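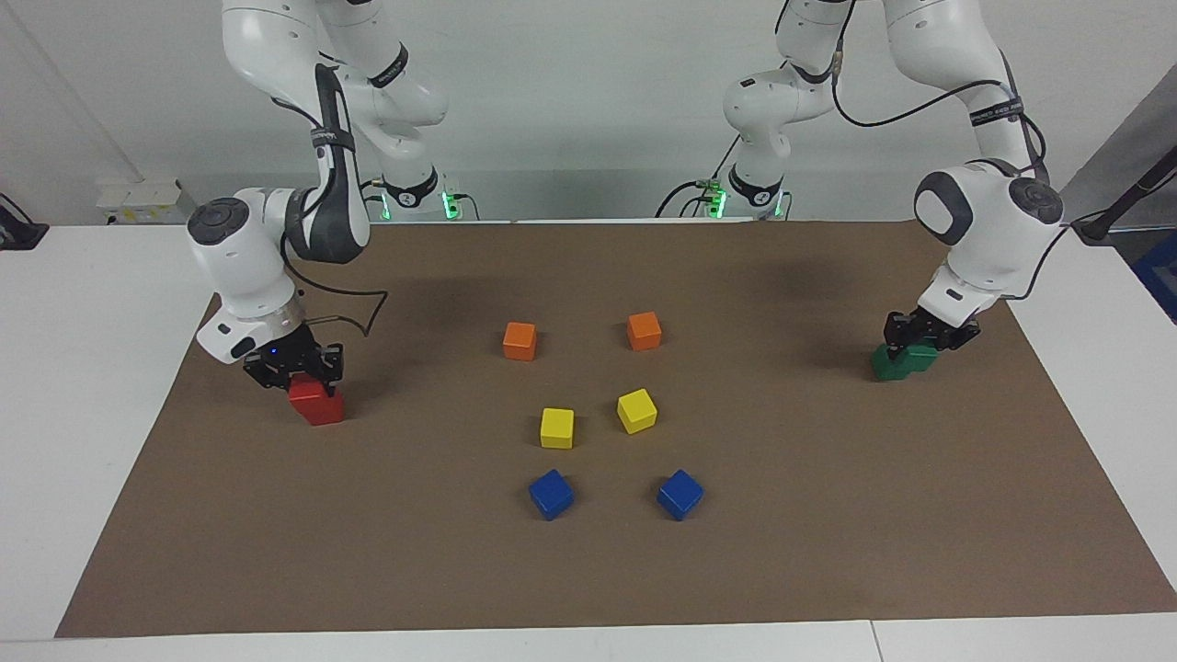 Photograph: Huvell Press Office. Reproduced with permission.

To: members' list
Subject: Re: Renewal of reading room tickets
Date: 23rd March

Dear members,

The Library Office thanks those who have written about the renewal of reading room tickets at Huvell. The message below raises points which several members have also put to us, and the reply is therefore sent to the whole list.

> We have been told that all tickets issued before last August must be
> renewed in person. Some of us live a long way from Huvell and use only
> the Hesto branch. Could the Office say whether tickets may be renewed
> at Hesto, and whether the map collection will stay open while the
> work on the upper floor is going on? It would also help to know
> what has become of the Vandenberghe papers, as the catalogue now
> shows them as "not available".

Tickets may be renewed at either branch. Members should bring their present ticket and one proof of address. A ticket renewed at Hesto is valid at Huvell from the following working day. There is no charge for renewal, but a lost ticket will be replaced at the usual fee.

The map collection will remain open. Large sheets must be ordered 2 working days ahead while the lift is out of service. Orders may be sent by post or handed in at the issue desk. Bound atlases on the open shelves are not affected.

The Vandenberghe papers have been moved to the store at Wutia, where the boxes are being relisted. The old handlist gave 1539 items and did not include the loose letters. Boxes 1 to 34 have been checked and may be requested under their former numbers. Requests for later boxes will be held until the new list is ready, and readers will be told in writing when their items can be seen. Notes and references which use the former numbers will remain correct.

Members are also reminded that bags and coats must be left in the lockers, and that only pencil may be used at the map tables.

Further questions on renewal should be sent to the Library Office and not to the list.

Library Office
Huvell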